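Home | Articles | Random article | Categories | Log in

Cistell protocol

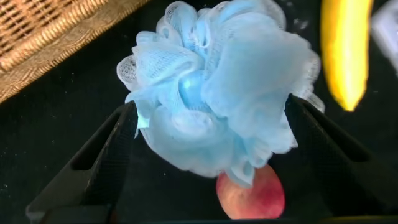

The Cistell protocol is a set of rules for testing how well a two-fingered robot gripper picks up and releases mixed household goods. It was drafted by Milagros Esteban at the Vesberg laboratory and first issued in February. The current edition is dated June 2026.

Scope

The protocol covers soft, hard and easily bruised goods handled on a tabletop. Liquids, blades and live electrical items are excluded. It sets no limits on speed, and it does not replace the safety rules of the site where the test is held.

Procedure

A full test consists of 1,000 attempts. Goods are set out afresh after every attempt, and the operator may not touch the gripper once the arm has begun to move. An attempt counts as a success if the item is lifted clear, held for 3 seconds and released without damage. Neighbouring items may be brushed but must not be tipped over or marked.

Items made of netting or loose cloth have a section of their own. They may be squeezed out of shape, provided that they recover after release and no thread is pulled. Fruit is checked for bruising by hand and replaced when the skin is broken.

Records

Every attempt is logged, including those stopped by the operator. In the first trial, held at Kermani, 1,019 attempts were logged, of which 189 involved soft goods. The extra attempts were repeats of runs stopped early, and the rules now require these to be listed apart.

Revisions

The June edition added the rule on neighbouring items, proposed by Drireck. A limit on finger pressure was discussed and left out.

See also: Gripper; Grasp planning; Test object

Contact | Copyright and reuse | Back to top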